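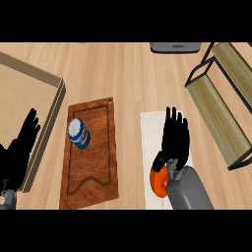
*Fig. 2. Simulated view of the demo area: ring in the right hand, can lying on the board.*

## 4. Running the table-set demo for visitors

This section is for the operator on the open day. Read it together with section 3 (start of the simulator).

1. Start the simulator and load the scene `Pumside`. Wait until both arms are displayed.
2. Check that the white cloth lies flat and that the cutting board is next to it. If an object is missing, reload the scene.
3. Move both hands to the ready position, with the fingers open.
4. Ask the visitor to choose the right or the left hand. Children usually want both - please allow only one at a time.
5. Let the visitor pick up the orange ring and release it over the cloth. One turn takes 2 minutes.
6. Press **Reset** before the next visitor.

**Note:** The can may roll when a hand touches it. You do not need to stop the turn for this.

**Note:** The bench on the right side is a fixed object. The hands can not move it.

**Caution:** Do not press **Reset** while a visitor is wearing the control gloves. Take off the gloves first, then reset.

**Caution:** After 35 minutes of use the gloves must be calibrated again, see section 3. Without calibration the thumb closes too late.

The group size at Brasmont is limited to 28 persons. Wanpen Hemmin keeps the visitor list, and Petro Stetsiuk helps with the gloves. For problems with the simulator, call Nikau Dunstan.

Last change of this section: 6 November 2022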